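**Bruneddale Library: changes to opening hours and the reading room**

From February 10, 2024 the library opens an hour earlier on weekdays, at nine, and closes at five. The late evening stays as it was, with the doors open until seven. Weekend hours are not changing for now. We know the old ten o'clock start was awkward for parents coming straight from the school run, and it came up more than anything else in the autumn survey.

The reading room on the first floor will be shut for two weeks while the radiators are replaced. Daily papers and magazines will move down to the ground floor, next to the large print shelves. The local history cabinets are staying where they are, so if you need parish registers or the Prosness tithe maps during that time, ask at the desk and Lempi Ahonen will bring them down to you. Please give a day's warning if you can. Some of the maps are heavy and have to be carried down the back stairs.

Study desks can be booked as before, for up to three hours at a time. There are fewer of them while the work is going on, so cancel if you find you can't come. You can do this by phone or at the counter. Desks not taken up within twenty minutes will be given to whoever is waiting.

Wai-kit Tsai is running the family history mornings again this spring. There are five sessions and you can join at any point, although the first one covers how to search the census and the others lean on it a good deal. Bring whatever you already have, even if it is only a few names on an envelope. A printer is available and copies are charged at the usual rate. Places are free but limited by the size of the room.

The Cordeiro bequest has now been catalogued. It is mostly travel writing and natural history, with a good run of books on seabirds, and nearly all of it can be borrowed. The older volumes are for use in the building only and are marked with a red dot on the spine. Kanako Hirose has put together a short printed list, which you can pick up from the front desk.

A reminder about reservations: we now hold books for seven days after letting you know they are in. It used to be ten, but the shelf was filling up and popular titles were sitting there unread. If you are away, tell us and we will hold them longer. Items from other branches still take up to a week to reach us, and the van from Prosness comes only on Tuesdays.

The book sale will be in May. Donations of paperbacks in decent condition are welcome from now on, but we can't take encyclopaedias, videos or anything that has been kept in a damp garage. Leave bags inside the porch and let someone at the counter know.

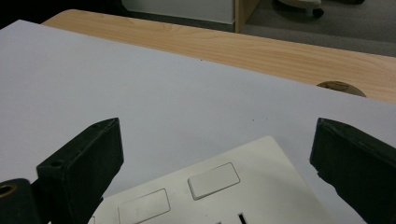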